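Laboratorio > Manipulación > Pinzas de mano

Comparar dos pinzas de mano con ropa: procedimiento

Redacción de Jellinlow — 08/08/2026
Compartido 146 veces · 3 comentarios

El procedimiento sirve para decidir si una pareja de pinzas, izquierda y derecha, responde igual ante tejido blando. Se aplica antes de grabar sesiones largas con el controlador Pronari.

Preparación

Fije la exposición de ambas cámaras al mismo valor. Compruebe que cada etiqueta corresponde al lado configurado en Zindska; un cruce de lados invalida la sesión completa. Extienda las prendas sobre una cama, con separación suficiente para que los dedos entren sin arrastrar la pieza vecina. 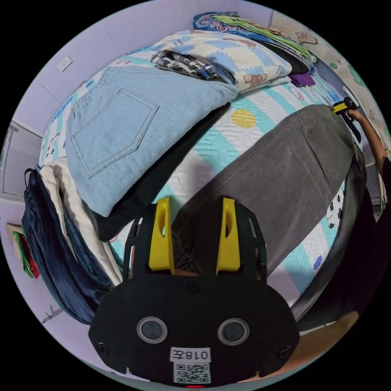 Conviene mezclar pesos. El vaquero exige más apertura y el punto fino se escapa si el cierre es lento. Anote la apertura inicial en milímetros y no la modifique hasta terminar la serie.

Serie de agarres

Ejecute 40 agarres por lado. Cada agarre consta de aproximación, cierre, elevación y suelta. Mantenga la elevación dos segundos — menos tiempo no deja ver el deslizamiento.

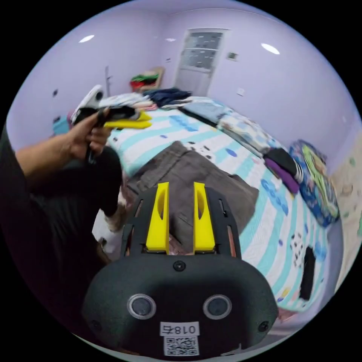 Pinza con prenda negra entre los dedos; en primer término, la 018右.

Registre como fallo cualquier prenda que se suelte antes de tiempo o que arrastre otra. Los agarres dobles se cuentan aparte. Si una pinza acumula tres fallos seguidos, pare y revise el par de apriete de los tornillos de la carcasa.

Pantalones y prendas largas

Tome la prenda por la cintura. Los cordones confunden al seguimiento visual cuando cruzan entre los dedos; repita la toma desde otro ángulo.
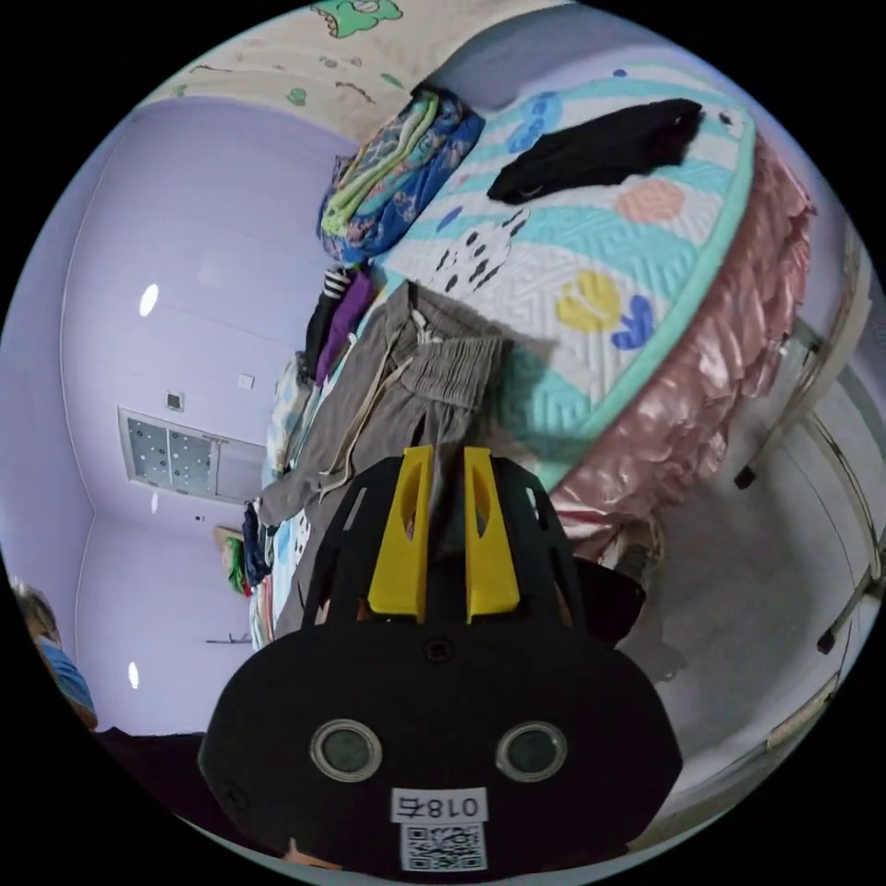

Foto: Jellinlow / Taller Garside

Exporte los dos registros con la misma marca de tiempo inicial. En Zindska, superponga las curvas de apertura: un desfase constante se corrige por calibración, uno creciente apunta a holgura mecánica. Repita la serie tras cada ajuste y conserve también los registros descartados.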